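## 4. Loading a regional map set

The Tokport reader opens map sets for border history, pipeline routes and treaty lines. Each set covers one region and one span of years. Load the base set first, then any overlays.

1. Open **Library** and select **Map sets**.
2. Choose a region from the list. The Jovurden base set has 600 sheets and takes longer to open than the others.
3. Enter the first and last year you want to see.
4. Select **Load base**. Wait until the sheet list stops moving.
5. Select **Add overlay** and pick Cha (treaty lines) or Zokico (oil and gas routes).
6. Save the view under a new name.

**Note:** Place names follow the spelling in use in the first year of your range. To show later spellings, turn on **Alternate names** in the View menu.

**Caution:** Do not change the year range while an overlay is loading. The overlay may attach to the wrong sheets, and you will have to remove it and start again from step 4.

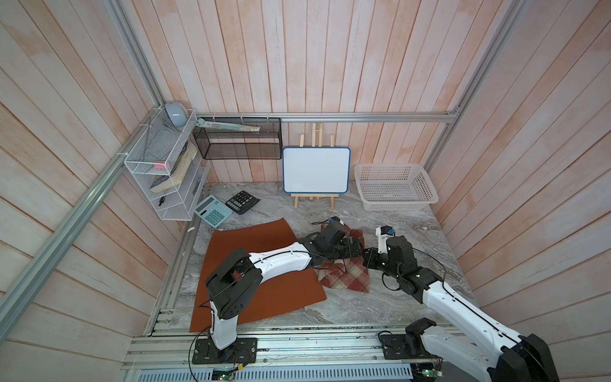
*Tokport Reader Guide – Page 19*

### 4.1 Disputed borders

Where two governments claimed the same ground, the reader draws both lines. Dashed lines come from treaties that were signed but never ratified.

1. Select a border segment.
2. Press **Sources** to open the document list.
3. Tick the claims you want to keep on screen – the rest are hidden, not deleted.

If a segment shows code 2714, its source document is missing from the set. Reload the overlay. Sets saved before January need to be converted first (see section 11).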